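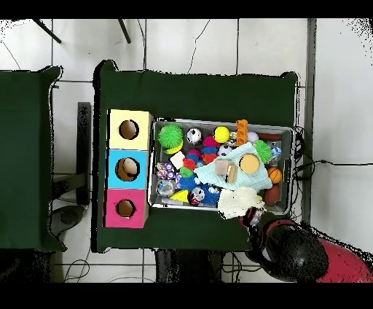
*Green cloth, three colored boxes, one pale ball at home in the blue.*

The Pravuldale Makers' and Packers' Fair is held every September in a former roller rink, and the parking is across a four-lane road from it. I mention the road first because I spent more time looking at it than at most of the exhibits. The crossing button is decorative.

Admission was $8, which got me a wristband, a tote bag and a pen from Girard that wrote for the length of one surname. I got there at 11 and went straight to the cardboard hall, having been told by several people that the cardboard hall was the thing this year. These people were all in cardboard.

I should say I enjoyed it. Stuvska had the big corner stand and was showing mailer boxes that fold flat without tape. A young man folded one in four seconds. He then handed me one, and I would like to thank him for his patience and for the second box. Their sample wall ran from ring boxes up to something that could hold a tuba, with the board grades written in pencil underneath. E flute, B flute, double wall. I have now felt all of them and could tell you which is which, provided the pencil is still there.

Plametti does paper tape and was giving out rolls of it, so the line was long. Their rep told me the new adhesive is made from potato starch, then told me again in case I had missed the potato. The water-activated dispenser they had on demo costs $2,929. It is a very handsome dispenser. I went back to look at it after lunch, the way you visit a boat.

Lunch was a pretzel, $6, and a seat on the old skate-rental bench.

The talk I'd marked in the program was Fung-ping Fu on designing shipping boxes for small potteries, and it was the best hour of the day. She has broken a lot of mugs on purpose. Her main argument is that most of us use a box one size too large and then try to fix it with stuffing, and she had slides of the results, which the potters in the front row took hard. She drops every design from waist height onto a corner, then an edge, then a flat side, and if it survives she gives it to her brother to mail. Questions ran over. A man wanted to discuss his own mugs in some depth.

I skipped the afternoon session on pallet labeling, as I suspect its speaker would have liked to.

If you go next year: bring a better bag than the one they give you, eat first, and see the Stuvska stand before the school groups arrive and learn to fold faster than you. The coat check closes half an hour before the doors do. My jacket and I found this out separately.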